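Stirkano Kitchen Goods
Home / Prep / Boards / Drulus Grooved Bamboo Board

Drulus Grooved Bamboo Board

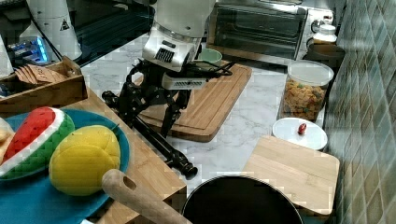 The Drulus on a marble counter, groove side up.

$50
In stock, ships from our shop
Quantity
Add to cart
Add to wish list

Hi, I'm Angharad, and I do the buying for the shop. I'm also the person who cooks dinner at my house most nights, so the boards on this site have all had a long stay in my own kitchen before I put a price on them. The Drulus came home with me in November and I had it for one chicken, a lot of onions and a truly ridiculous number of oranges before I called Jacobus at the workshop and asked him how many he could make.

It's a plain rectangular bamboo board, light brown, with a groove routed all the way around. One side has the groove and the other side is flat, so I use the grooved side for anything drippy (tomatoes, melon, roast meat) and flip it for bread and herbs. There's no handle, no hole and no little rubber feet. I asked Jacobus about feet and he pointed out that I'd lose the second side, and he was right, so I stopped asking.

The size

I'd call this a medium. It holds a whole loaf the long way, or a chicken if you don't mind the legs sticking out a bit, and it still fits in my sink flat – which was my big test, because I had a lovely huge maple board for years and washing it meant getting water down the front of my shirt every single time. If you have a small counter, you can leave the Drulus out at an angle behind whatever you're cooking with and pull it forward when you need it. That's how it lives at my place.

Mine weighs 623 grams on the shop scale. Yours will be a little different, bamboo being a plant and all, but it's light enough to pick up with one hand and tip over a pan. I scrape with the back of the knife, please, not the edge!

The groove

Okay, I have opinions about grooves. A lot of them are there for looks and hold maybe a teaspoon, and then some are so deep and narrow that you need a toothbrush to clean them. Jacobus cuts this one with a rounded bottom, so a sponge goes right along it. It'll catch the juice from a couple of big tomatoes with no trouble. A watermelon will beat it, I'm sorry to say. For watermelon I do half at a time and pour off in between, or I put a towel down and accept my fate.

The groove runs close to the edge too, so you get to use nearly all of the middle. That sounds like a small thing until you've chopped on a board where the onion keeps falling in the ditch.

What it's like to cut on

Bamboo is harder than a lot of the woods people make boards from. You'll feel that, and you'll hear it, too. The first evening I thought it was loud. I stopped noticing after a week or so, but if you have somebody asleep in the next room, maybe put a damp dishcloth underneath. The cloth also keeps it from sliding around on a slick counter. I do that on stone counters every time, just out of habit.

Being harder also means you'll want to touch up your knives a bit more often than you would with a soft wood board. I'd rather tell you now than have you write to me about it later. If you own one very fancy, very thin knife that you baby, have a look at our Edo boards, which are softer and cost more and are a pain to keep nice.

Looking after it

Wash it by hand with warm water and dish soap. Do both sides, even if you only used one. Then stand it on its edge to dry. I lean mine against the wall tile next to the stove, well away from the burner.

Don't put it in the dishwasher. I know. I know! I've done it with other boards and thought I'd gotten away with it, and then three weeks later there's a split at one end.

Oil it before you use it the first time and then whenever it starts looking pale and thirsty. For me that's once a month or so, more in winter when the heat's on. Food-grade mineral oil from the drugstore is perfect. Pour on more than you think, rub it into the groove with your finger, leave it overnight, wipe off the extra in the morning. We sell a nice board oil from Msimang that has some beeswax in it and smells great, but you don't need it.

For garlic smell, rub it with half a lemon and some coarse salt, wait a few minutes, rinse. For beet stains, same thing, and then make your peace with a little pink. Mine has a pink corner and I'm fond of it.

A note about color

They all start out light brown and they all get a bit darker and warmer with oil. Some have a stripier grain than others. If you have a strong feeling about it, leave a note at checkout ("stripy, please") and Shireen, who packs the orders, will dig through the stack for you. She can't promise, but she does look.

Things people ask me

Can I put a hot pan on it? For a minute, sure, if it's just come off the burner and you need your hands. I wouldn't leave it there. You'll get a ring and the oil will cook in. We have trivets.

Is it okay for raw meat? I use mine for it, flat side or grooved, and wash it with soap and hot water right away. Plenty of people like to keep a separate board for meat, and if that's you, get two and put a dot of paint on the edge of one of them.

Can you engrave it? We can't, but Jacobus can, and he's quick. Initials or one short word on the flat side. Put it in the order note and I'll email you the extra cost before anything happens.

Does it come in other shapes? Yes, there's a square one. It's smaller and it's great for cheese, or for when you're cutting one lime. I keep both out and I reach for the square one more than I expected to.

Will it warp? Any wooden or bamboo board can, if it's left wet on one side. If yours cups a little, wet the hollow side, lay that side down on a towel overnight, and it'll usually relax. If it doesn't, write to me.

From customers

"Bought it for my son's first apartment and ended up ordering another for me. The groove is easy to clean, as promised. It was noisier than my old plastic one." – Johannes Sithole

"I make jam and I'm tired of strawberry juice on the floor. Much better now. I took off a star for the smell of the oil, which went away by itself." – Mélanie Turcotte

(Mélanie, that was the first batch, and we've changed the oil. Thank you for telling us!)

We've sold about 2000 of these, and the most common complaint by far is from people who wish it were bigger. I've passed that along. A large one is being tested at my house right now and it does not fit in the sink, so we're still talking.

Details

Material: bamboo
Shape: rectangular, two usable sides
Groove: around the full edge, one side only
Finish: food-grade oil, no varnish
Dishwasher: no
Microwave: no, and please don't tell me why you're asking
Engraving: on request, flat side

Shipping and returns

Shipping is free on orders over $50, so the board by itself misses it by a hair. (A dishcloth will get you there.) Orders placed before noon usually go out the same afternoon. Everything's packed in paper and cardboard.

If you don't like the board, send it back unused and I'll refund you. If it splits in the first year and it hasn't been through a dishwasher, send me a photo and I'll get a new one out to you. You can keep the old one for cheese.

You might also like

Drulus Square Board
Msimang Board Oil with Beeswax
Edo Softwood Board, Medium
Striped Dishcloth, Set of Two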